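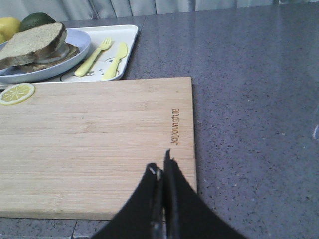
JARKBY, December 2, 2020 – Skustis, the maker of food-safe surface treatments, has released a revised version of its board oil for domestic and catering use. The new grade, sold as Skustis 33, replaces the mineral oil blend supplied until August. It is available now through trade counters and by post.

Skustis 33 is a plant-based oil and wax mixture for bamboo and solid timber kitchen boards. It contains no solvent and no added scent. The wax share has been raised so that the oil stays on the surface longer before wiping, which allows one person to treat several boards in a single round.

"The old blend did its job but it was slow to soak in at the end grain," said Lutz Nolte, technical manager at Skustis. "Users told us they were going back over the edges two or three times. We changed the wax first and the oil second, and most of the work was in getting the two to stay mixed in a cold store room." 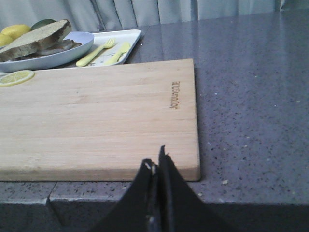 *Pale board with lengthwise grain on a grey speckled worktop.*

The treatment was tried over 50 wash cycles at the company's workshop in Jarkby. Boards were washed by hand in warm water with a mild detergent, dried upright and weighed after each cycle. Those treated with the new grade took up 20 per cent less water than boards treated with the previous one. A full test sheet can be requested from the address below.

**Application**

- Wash the board and leave it to dry overnight.
- Apply a thin coat with a lint-free cloth, working along the grain.
- Coat both faces and all four edges to limit cupping.
- Wait 20 minutes, then wipe off the excess.
- Repeat after one day for new or sanded boards.

Treated boards should not be soaked or put in a dishwasher. Acidic foods such as citrus may be cut on the surface as normal, but juice should be rinsed off after use. Used cloths should be laid flat to dry outdoors before disposal.
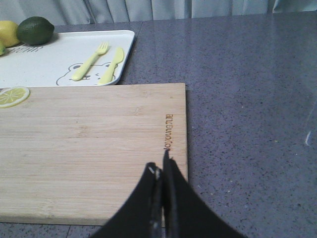

*Near right corner of a light board with engraved lettering.*

**Supply**

The oil is packed in tins for household use and in larger cans for caterers. Distribution in the north is handled by Ostska, which has ordered an opening stock of 1,000 tins. Remaining tins of the earlier blend may still be used – the two grades can be applied over one another without sanding.

**Contact**

Lutz Nolte, Technical Department, Skustis, Jarkby. Safety data sheets are supplied on request with each trade order.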